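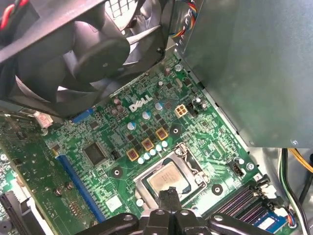
Desktop chassis interior with case fan, power supply and Dell motherboard.

Bench Technician, Desktop Teardown and Parts Recovery
Fandico -- Hulten site

Fandico takes in retired office desktops and recovers working parts for resale. The Hulten bench has one opening, starting in December. The contract is for 12 months, 39 hours a week, with shifts beginning at 6 a.m.

Duties
Open each chassis and record the board model and serial number in Jadoon, our inventory system.
Disconnect power and fan leads at the header. Leads are never pulled by the wire.
Remove the case fan, shroud and power supply; bag screws by unit.
Inspect capacitors and chokes around the processor socket for swelling, leakage or heat marks. Boards with any of these go to scrap.
Bench-test power supplies under load and label them pass or fail. Power supplies are not opened at this site.

Requirements
Six months of hands-on hardware repair or assembly work, paid or unpaid. Able to read a board layout and tell one connector from another without a chart -- a short practical test is part of the interview. Wrist straps are worn at all benches. Some lifting.

Soldering experience is useful but not required. Rework is handled by the Gorach shop.

To apply, send a resume and a short list of equipment you have worked on to the Hulten office. Quote reference 136.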